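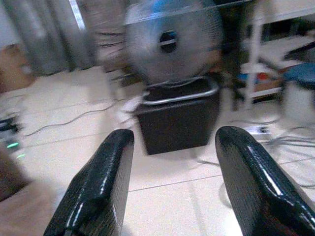
Thread on bin liner sizing, for anyone who orders for a building. Most of the complaints I get about liners tearing or slipping are sizing errors. The film is usually fine.

1/ Liner width is quoted flat. A bag sold as 28 inches wide opens to a 56 inch circumference. Your bin has a perimeter at the rim. Compare those two numbers and ignore the gallon figure for now.

2/ Measure the rim on the outside, including the lip. On a rectangular bin that is two long sides plus two short sides. Wrap a cloth tape if the corners are rounded, as the sum of the sides will overstate it.

3/ The liner circumference should exceed the rim perimeter by 2 inches. Less than that and the side seal takes the load when someone stretches it over. Much more and it slides in with the first heavy item.

4/ Length: bin height, plus half the base width, plus the overhang. I allow 4 inches of overhang. A bag that doesn't reach the floor of the bin hangs by its rim and fails there.

5/ Gallon ratings are for the bin the maker had in mind. I have had a Flenex and a Stumska liner with the same rating side by side, and the Stumska was 3 inches shorter. Both labels were defensible. Order by dimensions.

6/ Thickness. Linear low-density (LLDPE) is sold in mils. High-density (HDPE) is sold in microns. 1 mil = 25.4 microns. You cannot compare the two by thickness alone, the films behave differently.

7/ HDPE: crinkly, strong for its gauge in a straight pull, poor once punctured. Suits paper and light office waste. 13 micron is what we run at desks.

8/ LLDPE: softer, stretches before it fails, copes with corners and cutlery. Break rooms and anything with food containers. Costs more per bag.

9/ Seal type matters more than people expect. Flat seal leaks at the corners. Star seal has no gusset, spreads to fit the base, and holds liquid better. For rectangular bins I still use star seal and accept the bunching.

10/ Neusa Toledo asked whether it's worth standardizing on one size. At Prekness we went from five liner sizes to two. It meant replacing the odd round bins on the second floor. Storage got simpler and the wrong-box problem went away.

11/ Case price is useless for comparing quotes. Divide by count, then check weight per case. If the Esteves case is cheaper and also lighter for the same count and size, you're buying thinner film.

12/ Before a bulk order, ask for a sleeve and run it for a week in the worst bin you have. Ours is the one by the microwave. We trial 80 bags and log every split, with where on the bag it went.

13/ Rim splits mean too narrow. Bottom splits mean too short or the wrong seal. Side punctures mean wrong film. Change one thing per trial or the log tells you nothing.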